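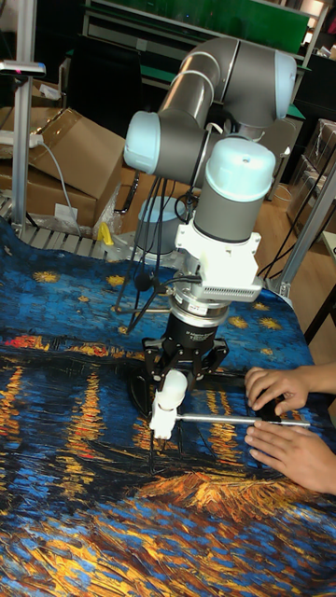 Starry skies by the yard: a painterly printed cloth makes a busy table cover.

Print this article | E-mail to a friend

I have a weakness for curtain fabric, and it has cost me dearly. So when my sister-in-law mentioned that the old mill at Undcombe was selling off its ends of rolls every August, I was in the car by 8 in the morning with a tape measure, a thermos and a promise to my husband that I would only look.

Reader, I bought 422 dollars' worth. In my defense, it was for three rooms!

Undcombe is a funny little place, one long street running down to the water, and the mill shop is at the bottom where you'd expect a boatyard. Everything is stacked on its end in no order I could work out (stripes next to velvets, kids' prints behind the tweeds), so give yourself the whole morning. I found a heavy mustard linen from Wotetti at the back, slightly faded along one fold, marked down by 70 percent. I carried it around like a baby for an hour in case someone else wanted it.

Up the hill in Ruravley things get a bit smarter. There's a pretty row of stores near the station, and my favorite is Amin, which does lampshades and pillow covers to order. You bring in your own fabric and they'll tell you kindly if it's a terrible idea. My mustard passed. My green check didn't – too loosely woven, the light would have come straight through it – so that's going to be a window seat cover instead, and I think I like it better there anyway.

A few things I learned the expensive way. Measure your windows before you leave home, and then measure them again, including the drop to the sill. Take a snip of your carpet or a paint card with you. Ask for the repeat on any large pattern, as I needed an extra yard and a half just to get my birds lined up. And if you can, hang a big piece over the curtain rod for a few days before you cut. I did that with a pink I adored in the shop and it made the whole bedroom look like cough syrup.

The lampshades cost me 80 dollars for the pair and took two weeks. They're in the hall now, one on each side of the mirror, and I'm already eyeing the dining chairs.

Last updated: August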